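Nafula Bakilana began to repair quilts when she was 16, in the back room of her aunt's shop in Skosunmont. Now she has her own workshop, Temano, and people send her bedding by mail from other states.

I asked her what customers do wrong most often. "They wash too much," she said. "A comforter does not need the machine every month. Two times in a year is enough, if you use a cover." She also told me that many people dry it on high heat, and then the filling makes hard balls inside. She can open the seam and spread the filling again, but this work takes her 26 hours for a large one.

The price is a difficult subject. Last winter a man brought a quilt from his grandmother, and the repair was more expensive than a new one. "I told him the number and he was quiet for a long time. Then he said, please do it." She keeps all her thread in old tea boxes from Pukar, sorted by color, and she did not want to tell me how many boxes there are.

For storage she is strict. No plastic bags, no attic. She folds in three parts, never in half, and in February she opens everything and folds it again along other lines.
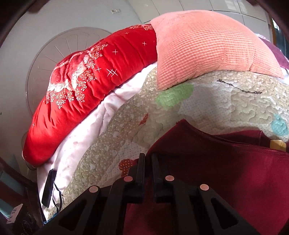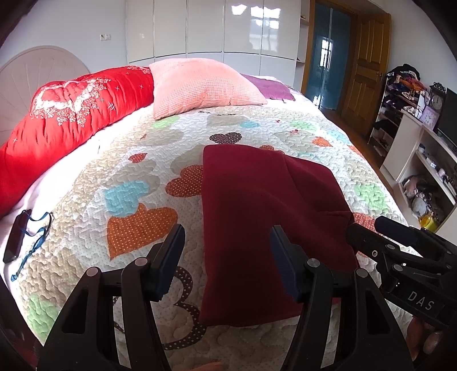 Mbwambo, who read this text before it was published, wrote to me that folding in three is fine for cotton, but wool should be rolled, and that Nafula knows this very well because they argued over it for a whole summer.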